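Monday, April 18, 2022

Drained the rainwater tank at the Endton plot this morning. It holds 900 liters when full and was down to 242 by the gauge, so the leak at the outlet fitting is worse than I had it in September. Closed the valve, pulled the fitting, cleaned the thread. The old washer had gone hard and was split on one side.
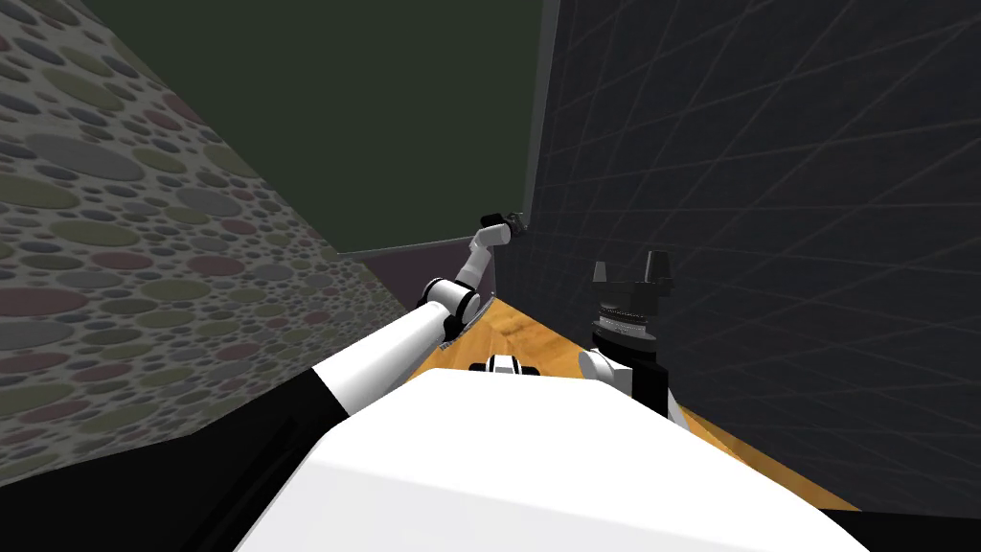 The replacement from Helmy is 2 mm thicker than the original. It seated after a quarter turn less than the old one took. I used 12 wraps of tape, which is more than I like, but the thread is worn. Refilled to the 150 mark and left it for an hour. No drip at the joint. There is still a damp patch on the stand -- probably old, will check tomorrow with a dry cloth under it.

Sent the measurements over to Satstead before lunch. 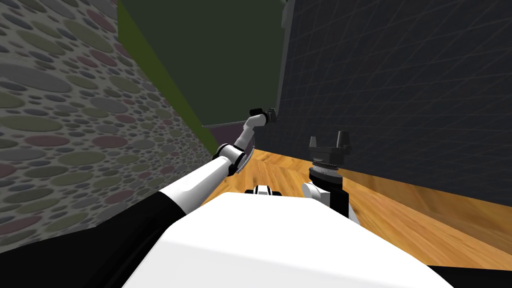
Said Cherkaoui wrote back that the tape is only hiding the problem and the whole outlet should be changed before summer. He would go up one size and fit a brass valve while the tank is low. I agree on the valve. The larger size means cutting the wall of the tank, and I don't want to do that with the stand in its present state.

Ordered the brass valve in the existing size. Gutter mesh still to do on the north side.

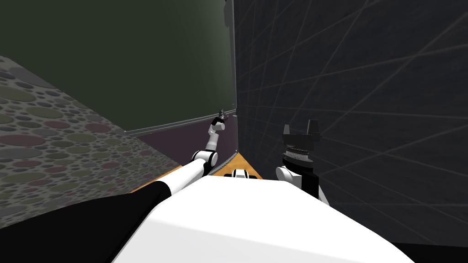 Corner of the room, with purple wall.

Rain forecast overnight. Left the downpipe disconnected.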